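Search this site Enter keywords Go

Paper cups now have their own collection in Clovard

Starting in November, paper cups can be dropped off for recycling at the Clovard transfer station and at the side entrance of Salminen Hall. They still can't go in the curbside bin. This item covers what is being collected, how to get cups ready, and what to do with lids, sleeves and the other things that tend to come along with them.

The question of cups comes up more than any other at the transfer station window, ahead of pizza boxes and egg cartons. People assume a paper cup is paper. Most of it is, but the inside has a thin plastic lining that keeps the drink from soaking through. The mill that takes our mixed paper isn't set up to separate the two. When cups turn up in a load, the lining comes off in pieces and has to be screened out, and if there is too much of it the whole load is marked down or sent back. We had two loads marked down last year.

Verkel, the company that hauls for the town, has now found a second mill that will take cups if they come in separately. The mill wants them clean, stacked and free of anything else. It pays very little for them, so this won't make money for the town. The aim is to keep them out of the trash trailer, where we pay by weight, and to stop them from spoiling the mixed paper.

What we found in the spring

Before signing up for anything, we wanted to know how many cups were involved. For one month in the spring, staff at the transfer station pulled cups out of the mixed paper by hand and kept a tally. The total came to 3353. That is only what was put in the wrong place, and it doesn't include cups that people correctly put in the trash. Most were hot drink cups in the medium size. A fair number still had coffee in them, which had leaked onto the newspapers underneath.

We also looked at cups left after events at Salminen Hall. The pancake breakfast alone produced 380, nearly all of them thrown into the same barrels as plates and napkins. Syrup is a problem. A cup with a little coffee in the bottom can be rinsed in a second, but one that has been sitting under a sticky plate isn't worth the effort, and those will keep going in the trash.
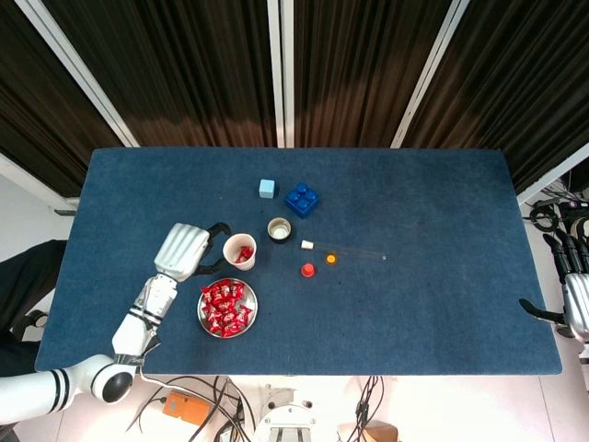

White paper cup on a dark blue table covering.

What we take

Any paper cup made for hot or cold drinks is fine, whatever the size and whether or not it is printed. Ice cream and soup cups made of the same kind of paper are also accepted if they are clean. You don't need to work out which lining a cup has. The mill takes the common plastic kind and the newer plant-based kind together.

We can't take foam cups, clear plastic cups or the waxy cone cups that come with some water coolers. Foam and cone cups go in the trash. Clear plastic cups with a 1 or a 5 on the bottom can go in the curbside bin with bottles and tubs, rinsed, with the straw taken out.

Please keep paper plates out of the cup collection. Some have a similar coating and look as if they should qualify, but the mill doesn't want them and we have no way of sorting them at our end.

Getting cups ready

Empty the cup and give it a quick rinse. Cold water is enough, and soap isn't needed. Let it drain upside down for a while. A few drops left over won't matter, but a stack of wet cups in a closed bag will start to smell and grow mold before the truck comes.

Take off the lid and slide off the cardboard sleeve. Sleeves are ordinary cardboard and can go in your curbside bin with the cereal boxes. Lids are usually plastic, and the number molded on the top will tell you whether the curbside bin can take them. Small lids sometimes fall through the sorting screens, so if you have several, nest them together. The wooden stirrers and the little plugs that fit in the drinking hole are trash.

Stack the cups inside one another. The drop-off boxes have tubes cut to fit the three usual widths, and each tube holds a stack of 30. You don't need to bring a full stack. Put in what you have and the next person will add to it. If a tube is full, there is a bin beside it for the overflow, and staff will move those over when they have time.

Tea bags and paper tags left in the bottom are the most common thing we expect to find. Please take them out. Tea bags can go in your compost if you have one, minus the staple.

Where and when

At the transfer station, the cup box is to the left of the battery shelf, under the roof. It is available whenever the gate is open. You don't need a sticker to use it, and you can walk in without going over the scale.

At Salminen Hall, the box is by the side entrance next to the bike rack. It is outdoors and can be used at any time. The lid is heavy, and the hinge is stiff when it is cold, so lift it from the middle. We ask that you don't leave bags on the ground if the box is full. Raccoons were into the bottle return area twice over the summer, and it took most of a morning to pick everything up.

The library has asked for a box as well. We would like to see how the first two do before ordering another. The boxes are not cheap for what they are, and the library's back lot gets plowed right up to the wall, so a spot would have to be found that stays clear in winter.

Offices, churches and clubs

If your group goes through a lot of cups, you can ask for a long cardboard carton to keep on site. It folds flat when empty and stands in a corner when full. Bring it to the transfer station yourself and we will swap it for an empty one. Verkel doesn't pick up cups from individual addresses and has no plans to.

A bucket for leftover drinks makes the biggest difference at an event. Put it ahead of the cup carton, so people pour first and stack second. The garden club tried this at its plant sale and the cups came back clean enough to use as they were. A strainer across the top of the bucket catches lemon slices and tea bags. A sign with three or four large words on it works better than a long list taped to the wall.

Using fewer of them

Recycling a cup takes a truck, a baler and a good deal of hot water at the mill, and a cup made of paper still has to be replaced with a new one next time. If you can use a mug, that is better. Salminen Hall has a cupboard of plain white mugs in the kitchen that any group renting the room may use at no charge. They must be washed and put back by the end of the rental. The dishwasher there is a commercial model with a short cycle, and instructions are posted on the inside of the cupboard door.

For larger gatherings, the Rurnatora cup library lends hard plastic tumblers by the crate. Crates can be reserved through the town office, and we recommend calling at least two weeks ahead during the summer. There is a small deposit, returned when the crate comes back. The tumblers are for cold drinks only — they go soft with hot coffee, and a few have already been lost that way.

Several of the coffee counters in town will fill a cup you bring from home. Practice varies, and some ask that it be clean and have no lid on when you hand it over. It is easiest to ask before you order.

Other changes this month

The battery shelf has been moved up off the floor and now has separate tubs for button cells and everything else. Please tape the ends of button cells and lithium batteries before dropping them in. A roll of tape is tied to the shelf for this.

Leaf bags are accepted through the end of November. Paper bags only, and no branches thicker than a thumb. After that the leaf area is closed so the crew can turn the piles. Finished compost from last year is still available from the heap by the back fence. Bring your own shovel and containers.

Metal paint cans can go in the scrap metal pile if they are empty and the paint left inside is fully dry. Leave the lid off so staff can see.

Questions about the cup collection can be left at the transfer station window or at the town office. We will print the first weights from the mill once we have them, probably in the late winter issue.

Contact the Clovard Town Newsletter at the town office | Copyright Town of Clovard, all rights reserved | Back to top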